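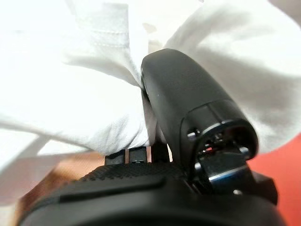

2018年1月16日

纺织品整理工作台记录,白色织物一组,洗后处理与折叠。

一、样品情况

本批为 Kullwood 的白色布件,有毛巾类,也有平纹棉布类,入库时混装在一个袋子里,标签只写了批号,没有区分品类。先按手感和厚度分开,毛巾类归 A,平纹类归 B。两类都有车缝折边,折边处比布身略厚。A 类折边双线,B 类一部分双线、一部分单线。单线的另放一摞,今天不处理。

称重前在室内平放过夜。A 类单位面积质量标称 430 g/m²,抽测一块,偏差在允许范围内,未再抽第二块。B 类没有标称值,待向 Kullwood 要资料。

环境:室温 22 ℃,相对湿度 50%,早晨和下午各读一次表,变化不大,不另列。

二、洗涤与干燥

昨天下午已洗完,用 Skinine 的无荧光洗涤剂,剂量按说明书下限。没有加柔软剂。上一批加过柔软剂,布面变滑,折好的角放一会儿就自己张开,测出来的折叠厚度偏大,那组数据作废。

干燥用低温档,取出后立即抖开。B 类有几块在滚筒里拧成绳状,皱痕深,重新喷湿后摊平,今早再看已基本消去。A 类没有这个问题,但绒圈有倒伏,折叠前用手背顺一遍即可,不要用刷子,刷过的那块边上起毛。

三、折叠步骤

1. 找折边。整块布堆在台面上时四个角不容易分辨,先摸到双线折边,沿折边往一侧捋,捋到角为止。
2. 提起一个角,让布自然垂下,再找相邻的角。A 类自重大,垂下后皱褶自己会打开;B 类轻,要抖一下。
3. 长边对折,折边对折边。对齐以缝线为准,不以布的外缘为准。外缘洗过以后有波浪,照着它对会越折越歪。
4. 再对折一次,压平,然后三折。A 类压平用手掌,B 类可以用木板。
5. 折好后缝线一侧朝里,光边朝外,码放方向统一。

第三步最费时间。折边附近布厚,对折后容易鼓起一条圆棱,压下去又弹起来。试过先把棱往中间推,再从两头向外捋,效果比直接压好。B 类也照此做,差别不明显。

四、测量

折叠厚度用 Pana 的厚度规,加小砝码,读数前静置。A 类折后厚度约 18 mm,各块之间差得不多。B 类读数散得较开,怀疑和喷湿后没有干透有关,明天放置后重测,今天的数先用铅笔记在背页,不进表。

厚度规的零点下午漂了一次,重新调零后把前面两块补测,结果一致,保留。以后每换一类样品调一次零。

五、问题

(1)白布在台灯下看不清缝线。光直射时布面发白,皱褶里的阴影很浅,线迹和布身几乎一个颜色。把灯放低、从侧面打过来,线迹和折边的台阶就能看出来。建议台面左侧固定一盏低位灯,现在用的夹子灯老是往下滑。

(2)台面垫布容易起皱,找角时和样品混在一起。换成深灰或者深蓝的。仓库里有一卷 Zapata 的深色毛毡,先剪一块试,注意掉毛。掉毛的话白布上一定会沾到,试之前先用胶带粘一遍毡面。

(3)抓取位置。捏在布堆中间提起来,布会在捏点处收成一团,放下后留下放射状的细皱,毛巾类恢复得快,平纹类要重新摊。今后提布统一捏折边或角,捏在折边上时避开缝线接头,那里有一小段回针,比较硬,捏过以后会留印。

(4)A 类有一块的折边脱线,长度不到一指,不影响折叠,已用红线在角上做记号,不剪。

六、明天

B 类重测厚度。
单线折边那一摞补编号,和双线的分开登记。
毛毡试铺,拍照留底。
问 Kullwood 两件事:B 类的克重;折边宽度的公差。他们上次给的表里只有成品尺寸,没有折边。
洗涤剂还剩小半瓶,够一批,订货单先填好。

补记:下班前又看了一遍码好的 A 类,最底下两块边缘略有外撑,是上面压得太高。每摞减几块,或者中间隔一张硬纸板。先用纸板。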